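# Filtering sim demos before you train on them

I've been meaning to write up how we pick which simulated demos go into training, mostly so I can stop explaining it over lunch. Kendra Campbell came up with the first version in August and I've been poking at it ever since. We call it Drollance (long story, and not a good one).

The short version: you score every simulated episode by how much a small policy disagrees with itself on it, then you keep the episodes in the middle. Too much agreement and the episode teaches you nothing new. Too little and it's usually junk, like a piece that got launched through the table.

## What you need

- A pile of simulated episodes. We started with 3,000.
- A small policy you can train quickly, with 4 different random seeds.
- Somewhere to store the scores. A plain CSV is fine.

## Step 1: Train the four little policies

Pull 300 episodes at random and train all four copies on the same set. Only the seed changes. Don't be tempted to tune anything here! I spent way too long making these good, and the ranking barely moved.

Keep those 300 out of the scoring pool later. I forgot the first time, and they all came back looking wonderfully boring.

## Step 2: Score everything else

Play each remaining episode through the four policies and record what action each one would take at every step. For each step, take the variance across the four, average that over the joints, then save the 90th percentile for the whole episode.

I used the plain mean at first. Hélène Leclerc pointed out that most of an episode is the arm traveling through empty air, where everybody agrees, so the interesting second or two gets washed out. The percentile fixed that.

One small trap — normalize the joints before you average. Our gripper command has a much smaller range than the shoulder, and without that step it may as well not exist.

## Step 3: Cut both ends

Sort by score. Drop the bottom third and the top 39 episodes, then go look at what you dropped. I mean open them up and watch. The bottom third I only skim, but I watch every one of the 39.

## Step 4: Check the start states

Start states matter more than I expected when I began this. If your layouts all look alike, the score mostly measures how twitchy the policies are, and you end up filtering noise. I like a start such as this one from our pick-and-place task: the white loops are close together but tilted at different angles, and the nearer arm is already in over the group with some of them hidden behind it. The tray beside them is empty, so there's no half-finished placement to lean on. Starts like that give you a decent spread of scores, and you'll see it in the histogram.
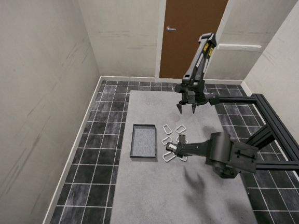

If your histogram is one skinny spike, go back and widen the randomization on piece angle first. Position comes second. I haven't gotten much out of changing lighting, but our policies lean pretty hard on joint readings, so yours could be different.

## Step 5: Retrain and compare

Train the full policy on the kept set, and train a second one on a random set of the same size. Please do the second one. Comparing against the whole pile mixes up "better data" with "less data" and you won't know which you're looking at.

For us the filtered set came out ahead on the loop task and pretty much tied on the easier stacking one. I'd want more seeds before saying anything stronger. Next up I'm rescoring with the full policy to see if the order changes, and I'll add the plots to this page once those runs finish.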